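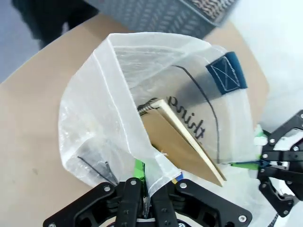 My sister-in-law has packed gift orders at the Jemal warehouse in Rillmont for 11 years, so when they opened the doors to families on Saturday, February 21, 2026, I went along mostly to see where she spends her days (and, I admit, for the free coffee). The packing hall is where everybody lingered. I had pictured robots hauling pallets, and instead there was a pair of black grippers holding a sheer white bag by its edges, with a spiral notebook leaning inside it, brown cover and all. I have fought with bags like that at my own kitchen table and I was glued to the spot!

Letay Araya, who runs the floor, was generous with her time and let us ask anything we liked. The two-armed stations came in December, and she told us they're meant for the plain stationery orders. On a busy day the hall sends out 400 parcels, and 289 of the last big day's were still packed by hand, which cheered up a few of the older hands standing near me.

What has changed is the shape of the shift. My sister-in-law used to stand at one bench until lunch, and now she moves between stations, checks the finished bags and sorts out whatever the arms get stuck on. Her wrists are better for it, she says, but she misses chatting across the bench with Leria, who has moved over to returns. Letay said they're still working out the breaks.

We stayed well past the end of the tour and took the late bus home.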